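Weighing bench, Monday, notes from 9.30 on
Mat relaid, small scale back out, offcut cube for checks.
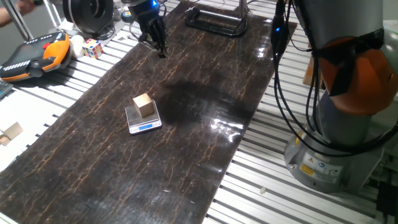
How long should the scale be left on before the first reading?
Ten minutes, then press tare with the platform bare. If the zero has moved when you look again, give it another five and tare once more.

Went through the wooden check pieces with Bríd this morning. The old list had a single weight for each cube, written down in winter and never redone, and two of them no longer agreed with it. Wood takes up damp in this building. From now on the list gets a fresh column every month, starting with March, and the old figures stay where they are so the drift can be followed.

Procedure as we did it today:
Wipe the mat with a barely damp cloth, then a dry one. Grit under one foot of the scale is enough to tilt it. Set the scale down on the flat part and press each corner of the platform lightly. No rocking, carry on. Put the cube on near the middle of the platform, take your hand right away, wait for the figure to stop changing, write it down. Lift the cube off and check that the display goes back to zero. Turn the cube a bit and repeat. Six goes per cube.

The large block came out at 587 g on four goes and one gram under on the other two. Good enough for our purposes. Bríd wanted to see what happens with the load out at the corner of the platform, so we tried the same block there and lost up to 6 g. Middle of the platform only, please, and this applies to the quick checks as well.

The Kurnier mat is better than the Varnar one we had before. It lies flat without tape and the edge doesn't curl. The drawback is the shine. With the ceiling lights on, the reflection gets in your eyes when you bend down to read the display. Reading from the left is easier. Zulkifli asked about a matt version and Gunawan say they can supply one, but only by the full roll, so we'll live with this one.

The pattern is busy too. Sawdust and small splinters vanish in it. Run a hand over the surface before starting.

Batteries: replaced today. The scale switches itself off after a few minutes if it isn't touched, and the tare is lost when it does. I was caught by this halfway through the second cube and had to throw away three readings. They are crossed out in the table, not rubbed out.

Still to do:
Reweigh the second cube from the start.
Pencil a number on the underside of each cube, small.
Ask Sesasent whether the replacement platform for the big scale has been sent. Order is 2,578 on our side.
Find the lid for the box of brass weights.

Left the scale switched off at noon. Zulkifli has the bench after lunch and will do the reweigh if he has 30 minutes at the end, otherwise I'll pick it up tomorrow.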